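Can a machine do my chores yet? FAQ

Last updated 6 May 2020. Questions to Frida, she's quicker than me. - Sebastián

So can it tidy a bedroom?

Bits of one. Picking a packet up off a bed, yes, on a decent day. Deciding where the packet goes, still mostly us telling it.

What about laundry?

Towels, flat ones. Shirts no. Duvet covers, please don't ask again. Korero will fold a tea towel if you lay it out square first, at which point you could of folded it yourself.

How slow is slow?

Last timed run in April, 32 items from bed to box, 10 dropped. A bored teenager would beat it. We're fine with that for now.

Why do you keep going on about crisp packets?

Shiny, squashy, half air. Squeeze too hard and it pops, too soft and it slides out. Boxes and mugs are much easier, they keep their shape. Wrappers also reflect the light, so whatever is looking at them gets the edges wrong.
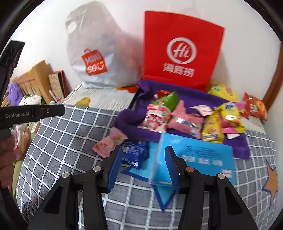 Snacks on the bed, blue finger pads open. Big light-blue package nearest.

Does the bedding matter?

More than we thought. Patterned covers confuse it, a printed star can look like a thing to pick up. Rumpled cloth is worse, fingers catch a fold and up comes the lot. Plain sheet pulled tight is best but who has that.

Can it put things in a carrier bag?

If the bag stands up and stays open. Stiff ones OK. Thin plastic flops shut, then it posts the packet down the outside and carries on quite happy. Frida is working on a two-handed version, one to hold, one to fill. Not ready.

Dishes?

Separate page. Short answer, plates yes, glasses not near me.

And the shop floor?

Further along. The Darar trial at Flendedbridge has shelves at known heights and stock that faces front, so 400 picks in a shift is doable. Loose sweets in a tub, no. Restocking a messy shelf after a Saturday, also no.

Will it hurt the cat?

Light grip, slow arm, stop button. Shut the cat out anyway.

Can I buy one?

Not from us. Baldursdóttir may lend kit to schools, ask them direclty.

Can I send in a video of my own mess?

Yes please. Keep it under 800 MB or the form falls over.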